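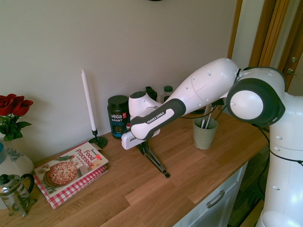

How much should be kept out on a kitchen worktop?

Only what is used on most days of the week, with everything else given a place in a cupboard or on a shelf.

The Brinine Housing Trust has published guidance on shared and private kitchens for many years. The guidance has tended to treat the worktop as a surface to be cleared. It is the view of this office that the advice has been too strict, and that the next edition, due in October, should say so.

A worktop is a place of work, and a place of work needs its tools within reach. Utensils standing in a ribbed cup, handles up, are easier to find than the same utensils in a drawer, where they lie across one another and catch when it is opened. A tub of protein powder kept against the wall takes up little room that would otherwise be used for chopping. Bottles belong at the back for the same reason. The front half of the counter is the part that matters, and our inspection notes should record whether it is usable before they record what stands behind it.

Cookbooks are a harder case. A book on food processor cooking, laid flat and at an angle on the counter, occupies the space of a chopping board. It also takes up splashes from whatever is being prepared beside it. We would not ask residents to keep their cookbooks in another room, as the former guidance did, because books kept in another room are seldom cooked from. A narrow shelf at eye level is the better answer. The kitchens at Serkberg were fitted with such shelves at a cost of 200 per flat, and the trust should offer the same elsewhere.

The question of candles has drawn more letters than any other. A tall white taper in a slender black metal holder serves no purpose in cooking, and some of our colleagues would remove it on that ground alone. This office disagrees. A kitchen is lived in as well as worked in, and a resident may reasonably wish to have something pleasant to look at while the kettle boils. Our concern is limited to safety: a lit candle should stand well away from paper, cloth and the hob, and should never be left unattended.

The Bosex estate has asked whether a fixed rule could be set, such as a depth of 25 centimetres at the back of the counter for standing items. We advise against it. Counters differ in depth and households differ in size, and a rule that suits one flat will be a nuisance in the next. Plain advice, given at the start of a tenancy and repeated on request, has served residents better.

Related items
Wooden worktops: oiling and daily care
Open shelves at Konstantinidis House
Where to keep dry goods in a small kitchen
Candles in the home: advice for tenants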